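Village Hall Singing Group: your questions answered

Last updated 2022-05-05

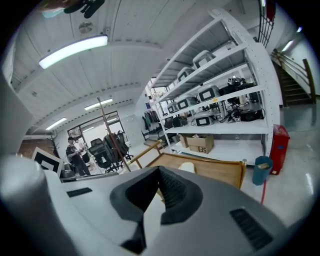
I'm Colleen, I run the Irnivwood singing group, and I get the same handful of emails every time a new term comes round, so I've put my replies in one place. We sing folk songs, a bit of pop, the odd hymn if someone asks nicely, and we've moved about a lot over the years. My favourite rooms to sing in are bright ones with a hard ceiling overhead, and white corrugated panels like those are just my sort of thing, though Brock would swap them for a stone chapel any day (he's a bass, they're all like that).

Do I need to read music?

No! I'd guess most of us can't. I teach everything by ear, one line at a time, and I send out recordings afterwards so you can practise in the car or the bath. If you do read, ask me and I'll print you the dots.

Will I have to sing on my own?

Never, unless you want to. Fengying begged for a solo in her second week and she got one, but that was her idea and not mine.

What voice am I?

Come along and sit wherever you like. We'll work it out over a couple of sessions, and you can swap if it feels too high or too growly. I've been an alto, a tenor and (with a cold) something lower.

How much is it?

The first 2 sessions are free. After that it's 40 dollars a term, tea included. If that's a stretch, drop me a line and we'll sort something out quietly.

Can I bring my children?

Over-tens are welcome if they'd like to sing. Little ones get bored by the warm-ups, I'm afraid, and then so do the grown-ups.

Am I too old?

Laurier joined at 71 having never sung a note outside his kitchen. So no.

Do you do concerts?

One, in November, at Casau. It's friendly and short and there's cake. You don't have to take part, but people who say they won't usually change their minds once they've learnt the songs.

What if I miss a week?

Don't worry about it. Listen to the recordings and stand next to Amrit, who always knows where we are.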